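플룰팀덴 생활섬유 연구실 참가자 모집 공고

플룰팀덴 생활섬유 연구실은 가정용 직물의 촉감과 관리 습관에 관한 설문 및 체험 평가에 참여하실 분을 아래와 같이 모집합니다. 본 평가는 호시노 직물보존회의 협력으로 진행되며, 결과는 10월에 발간되는 연구실 보고서에 수록될 예정입니다.

모집 인원: 100명
참가 자격: 만 19세 이상으로, 가정에서 세탁과 다림질을 직접 하시는 분
소요 시간: 1회 30분
장소: 프런포트 별관 2층 평가실

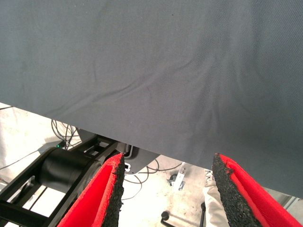
참가자는 먼저 평소의 세탁 주기와 보관 방법에 관한 설문지를 작성합니다. 이어서 면, 마, 모직 등 여러 시료를 손으로 만져 보고 두께감과 거칠기를 평가표에 기록합니다. 능직 조직이 보이는 짙은 회색 천처럼 완만한 주름이 잡힌 직물에 대해서는 다림질이 필요하다고 느끼는 정도를 함께 답하시게 됩니다. 정답이 있는 시험이 아니므로 평소 생각대로 응답하여 주시기 바랍니다.

섬유 알레르기나 접촉성 피부염이 있으신 분은 신청서에 해당 사항을 반드시 기재하여 주십시오. 평가 당일에는 향이 강한 핸드크림의 사용을 삼가 주시기 바랍니다.

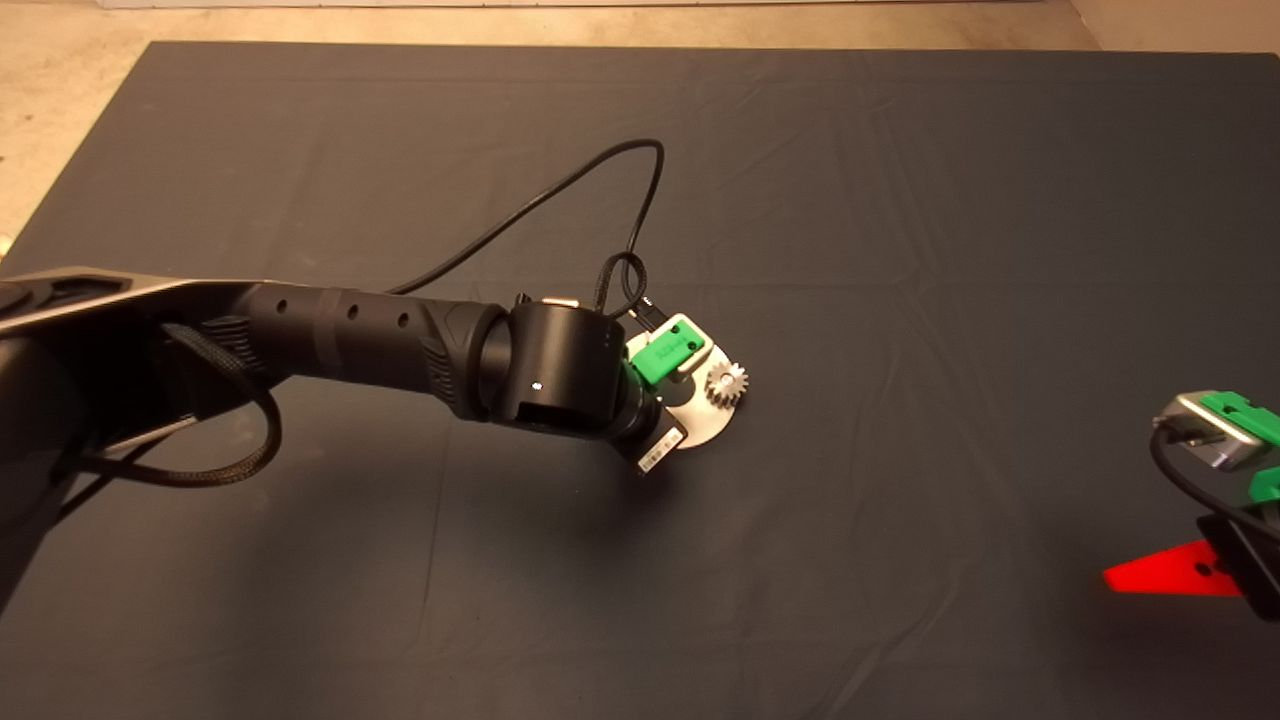

반지와 팔찌 등 장신구는 입실 전에 보관함에 넣어 주십시오. 제출하신 개인정보는 참가자 선정과 연락에만 사용하며, 보고서 발간 후 파기합니다.

신청 방법: 연구실 누리집에서 신청서를 내려받아 전자우편으로 제출
문의: 참가자 담당 가마타 사다오, 내선 157

2026. 4. 24.
플룰팀덴 생활섬유 연구실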